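Une soirée à deux sans quitter la maison

Le restaurant du mois de mars avait coûté cher et duré trop peu. Pour notre anniversaire de mariage, nous sommes donc restés chez nous, à Sullstead, avec un budget de 42 euros et les téléphones éteints.

Şükran Şimşekoğlu, conseillère conjugale à Windbridge, recommande de fixer une heure de début, comme pour un vrai rendez-vous. Elle suggère aussi de se répartir les rôles : l'un choisit la musique, l'autre le menu. Les enfants dorment chez les grands-parents – c'est le seul point à régler à l'avance.

Côté repas, mieux vaut un plat qui se prépare ensemble en 30 minutes. Des raviolis frais, 300 grammes pour deux, suffisent largement. Nous avons gardé le dessert pour plus tard, devant un vieux film.
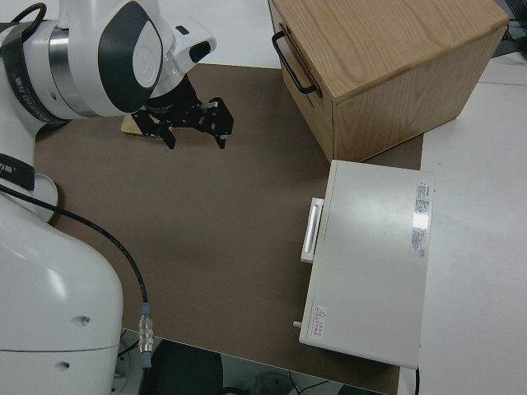
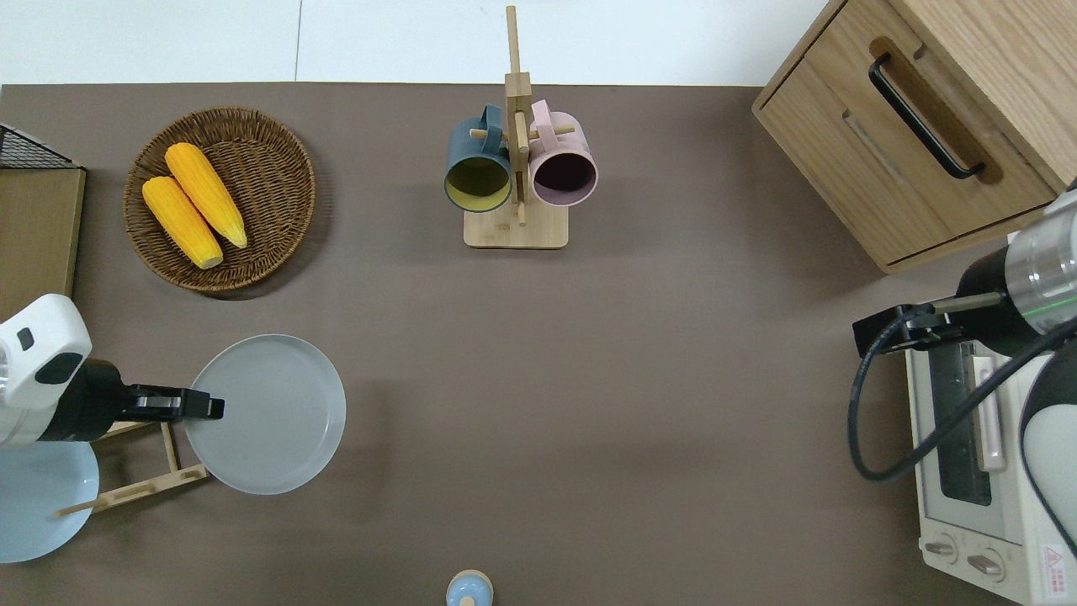 Deux épis de maïs dans un panier rond en osier. 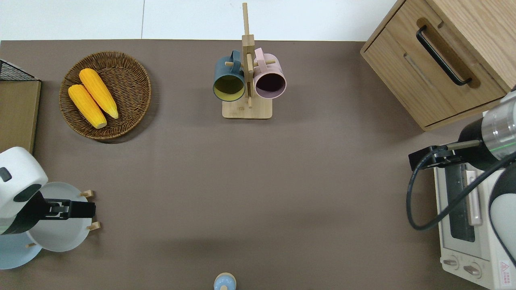
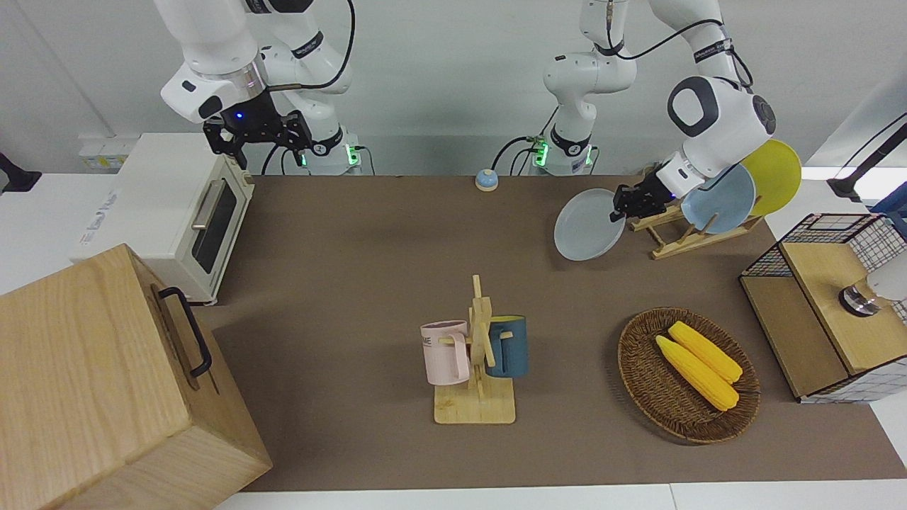 Après le film, prévoyez un bain de pieds ou un massage des épaules, avec une huile neutre. Les bougies Karam tiennent toute la soirée et sentent peu. Si l'un des deux s'endort sur le canapé, tant pis, le jeu de cartes attendra le petit déjeuner.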